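How to Water Seedlings From Below

Watering from the top knocks small seedlings flat and leaves the surface of the mix wet, where mold and fungus gnats get started. Bottom watering takes a little longer but it is easier on the plants. I use it for everything from lettuce to peppers until the seedlings go outside.

What you need

A tray with solid sides and no holes
Pots or cell packs with drain holes
Room-temperature water
A timer

Any tray will do if it holds water and sits level. Check for cracks first by filling it in the sink and leaving it for 30 minutes. Square trays are easier to pack with square pots.

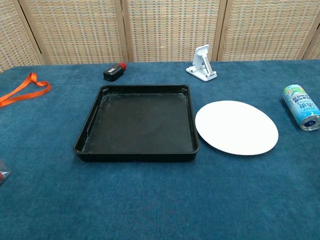
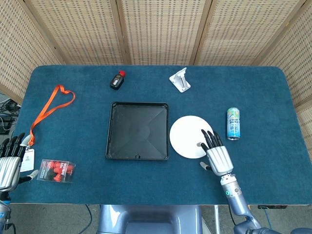 Steps

1. Moisten the seed-starting mix before you fill the pots. Bone-dry mix repels water and won't wick.

2. Fill the pots to just under the rim and tap them once on the table. Don't press the mix down hard.

3. Sow, label, and set the pots in the tray with a little space between them.

4. Pour water into a corner of the tray until it comes a quarter of the way up the pots.

5. Set the timer for 20 minutes. When it goes off, touch the surface of the mix. If it feels damp, the pots are done. If it is still dry, give it another 10.

6. Lift the pots out, pour off what is left, and put them back.

How often

Go by weight. Pick up a pot right after watering, then again the next day, and you will soon know what a dry one feels like. Mine need water every 4 days under lights, sooner once the second set of leaves is out. I check them on Thursday no matter what.

Fertilizer

Wait for true leaves, then mix liquid feed at half strength into the tray water. Salts can build up at the surface over time, so once a month water gently from the top and let it drain through.

Toshio Ichikawa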